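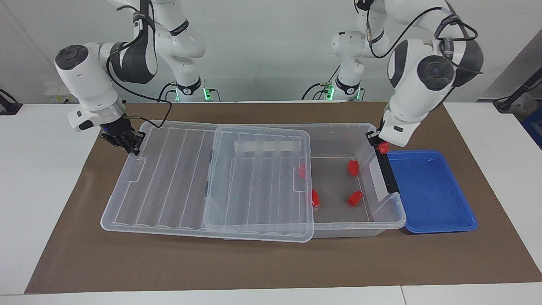 Clear storage box with a ribbed lid, a strip of white tape across the top, and a blue tray alongside.

Storing things in clear boxes with lids
By Philomena Rafferty
Updated September 15, 2025

Wide, shallow boxes suit wrapping ribbon, table linen, craft bits and anything else you would lose at the bottom of a deep one. Measure the shelf before you buy, and measure across the lid, as it is often wider than the base.

Wash a new box in warm water with a little washing-up liquid. Dry it with a cloth and leave the lid off overnight. Avoid scouring pads, which scratch clear plastic and turn it cloudy.

Use white tape for labels. Write on it before sticking it down, and put a second strip on the short end if the boxes are going to be stacked. Old tape residue comes off with cooking oil on kitchen paper. Wash afterwards.

Fill to 2 cm below the rim. If the lid won't sit flat, take something out. Pressing down on one corner is how lids crack.

To close, set the lid square on all four corners, then press along the long sides and finish with the short ones. Hold the side of the box steady with your other hand.

Keep small loose items in a tray next to the box while you sort. Christmas things can go at the back of the cupboard until December.

Next: Shelf liners and how to cut them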